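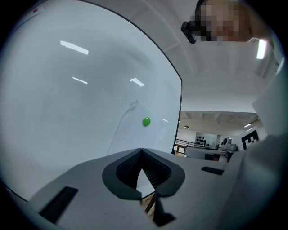

Week 4 is on what happens to a job when part of it is handed to a machine. We start with the reading on the Rillent packing plant in Eratdale, and then go back over the points from last time that people found hard. Most of the handwork we talk about is small. A shiny green bead of a thing sitting on a smooth, glossy white surface is easy for a person to pick up, and a person could not tell you how they do it. Glare from overhead lights falls across a surface like that, and anyone looking at it learns to ignore the bright streaks. Writing that down as a procedure is slow work, and the people who know the task best are the ones asked to do it.

The Rillent case

The plant employed 650 people when the Vulard line was put in. The line took over sorting and first packing. Final checks stayed with the staff.

Before the change, a sorter stood at one station for a full shift and was paid partly by output. Afterward, 114 sorters were moved to a new job called line attendant. An attendant looks after 4 stations, clears stops and handles the items the machine passes over. Output pay was dropped and replaced with a flat hourly rate.

What changed for the staff

Less repeated hand movement, more walking. Complaints of wrist pain went down and complaints of sore feet went up.

Slow sorters gained from the flat rate. Fast sorters lost money, and several of them left by November.

Attendants spend long stretches watching. Many said this was more tiring than sorting.

Talk between neighbors at the bench mostly ended, as attendants work far apart. New hires used to learn from those talks.

Terms to know

Residual work: the tasks left over after the easy ones are automated. Often harder per item than the old job.

Tacit skill: something a worker can do but has trouble putting into words.

For next time

Read the Kurtuluş chapter on job grading, first half only. Bring one page on a job you have held. Say which parts could be automated, which would be left, and how you would set the pay for what is left.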